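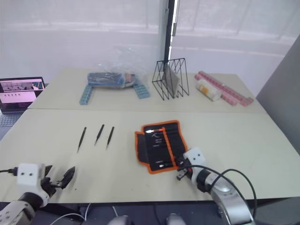
Two arms, three pairs of tweezers and an open tool roll at our Firdale workroom.

Skonov passes 2741 recorded examples at Firdale

We've had a good month at Skonov and I wanted to share it! Our Ciro project, which teaches a two-armed robot to handle small hand tools, now has 2741 recorded examples to learn from. We set out in September hoping for 1000, so we're rather chuffed.

Each example is one short go at one small job - picking up tweezers, say, or sliding a tool into its slot. One of our team guides both arms from start to finish and the system stores every movement along with the camera views. Fumbled goes are kept too, with a label saying so. Almost 200 of them are tweezers alone, and I still find those the hardest (thin things on a flat table, dear me).

Next we move on to Baláž, our second site, where 22 new jobs are waiting. Recording starts there on Wednesday.

Press questions and visit requests are welcome at the Skonov office in Firdale.

- Ends -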